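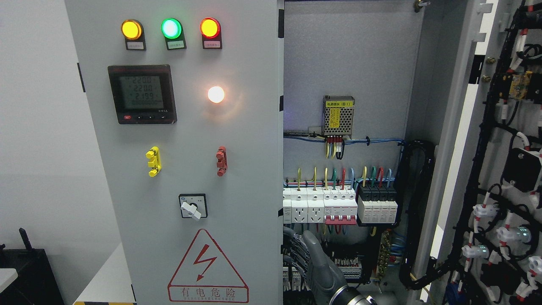 The door side of the cabinet, lamps lit and meter on.

Prullum - progress report to the Folluneo Fund
13 April 2020

Hello again! You asked us to keep these reports informal, so I'm taking you at your word. A lot has gone well since I last wrote, one thing has gone slowly, and I've got a small request about money tucked in near the end (sorry).

The big news is that the cabinet is in and the groups have been learning on it. For anyone at your end who's new to the file, Prullum teaches basic fault-finding to adults who want to get into maintenance work, and your grant was for a proper control cabinet to teach it on. Until now we'd been making do with drawings, a few loose parts on a board and a great deal of arm-waving from me. You can explain a selector switch on paper till the cows come home, but people want to put a hand on the knob.

We bought it through Heinonen, and the final bill was £2596 including delivery, paid in full. They were very patient with my emails. It's a tall light grey thing with the indicator lamps along the top of the door in yellow, green and red, the meter under them and the rotary switch lower down. The warning sign is in Chinese, big red triangle and all, and I did wonder whether to cover it with one of ours. In the end I left it and made a translation card (it says there's live electricity, danger). It gets a good conversation going about how much you can tell from a symbol when you can't read the words.

How the sessions run

We've taken 22 learners through the first unit, in small groups. Everybody starts at the door and stays there for longer than they'd like. What's lit? What colour? What does the meter say, and would you believe it? I make them write it all down before anyone is allowed an opinion about the inside. There was some grumbling at first, and I do understand it, the wiring is much more exciting than a row of lamps. But the written notes have got so much better! The early ones said things like "lights on, seems OK". The later ones give the colour, the position and the reading, and one group started adding the time as well, off their own bat.

After that we move round to the inside, with me or the other tutor there the whole time and nobody reaching in while it's powered. All the hands-on work is done with the supply isolated, locked off and proved dead. I know you asked about this after the last report, and the full procedure is in the safety folder we sent you.

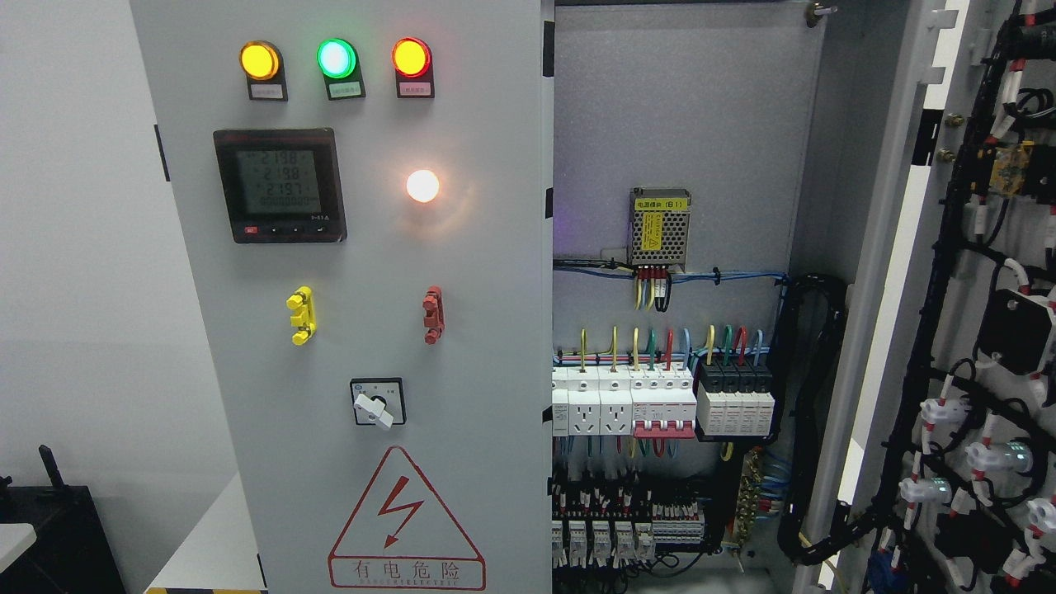
The open compartment, with the power supply module near the top and the blue cables tied across the back plate.

The inside is where people either fall in love with the subject or go a bit pale. We ask them to pick one wire and follow it with their eyes, out loud, from one end as far as they can get. The coloured ones dropping from the power supply are a kind place to start, as yellow, red, black and blue are easy to tell apart. The blue run across the back is much meaner, because it's all one colour and you have to think about the ties and where each cable leaves the bundle. I've started using it as the second exercise and it's been a hit, in a groaning sort of way.

The meter has been more useful than I expected, too. I'd thought of it as a nice extra. What we've found is that the readings make people nervous when they aren't a round number. Somebody sees 219.8 and wants to know what's broken! So we now spend a good while on what counts as normal variation and when you'd start to worry, and I've written a worksheet on it which I'm happy to share with your other projects.

What's been slow

The fault cards. We promised you a full set, each giving a symptom and a page for working back to the cause, and so far I've only finished 3. They take ages. Every one has to be tried on somebody who didn't write it, and then rewritten when they go off in a direction I hadn't thought of. With face-to-face sessions stopped for now I've got more desk time than usual, and I'd like to have the whole set drafted by August.

The second site has slipped as well. Varkis are still keen to host a group in their workshop and have kept the space for us, but we can't fix a start until people can be in a room together again. They've been lovely about it.

What the learners say

We sent feedback forms round by email, and I won't paste them all in here, but this one is worth having in full. 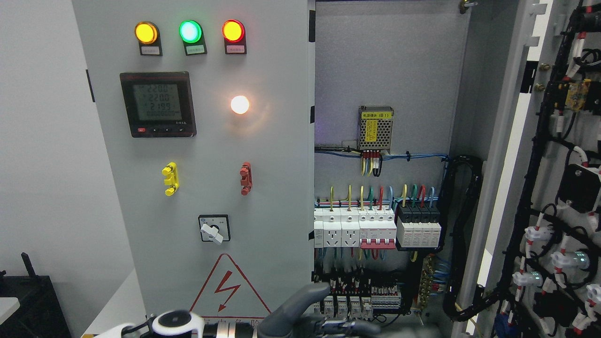 I'd have liked longer on the door before we went inside, one learner wrote, as I was still getting the lamps straight in my head and the others had moved on to the wiring. Could we have a sheet to take home with the front drawn out on it, and blank spaces to fill in the names? I'd practise on the bus.

Fair point, and quite a surprise after all the grumbling about the door! I've drawn the sheet (my lettering is terrible, but it does the job) and it's gone out to everyone from the first unit. I've also moved the start of the inside work back a session, so the second unit will be a bit lighter at the front end and a bit fuller later on.

Money

The cabinet line is spent and closed, and the receipt is attached. We have £400 left under travel, which we obviously aren't using at the moment. I'd like your permission to move it to printing and posting, so that learners without a printer can have the worksheets and the new door sheet on paper. If you'd prefer us to hand it back, or sit on it until the Varkis group can start, just say - but the posting would make a real difference to a few people.

Next on my list is the fault card for a lamp that stays dark when it should be lit, which has already been through two rewrites and is about to get another. I'll send it over when it's fit to be seen, and any comments on the worksheet would be very welcome in the meantime.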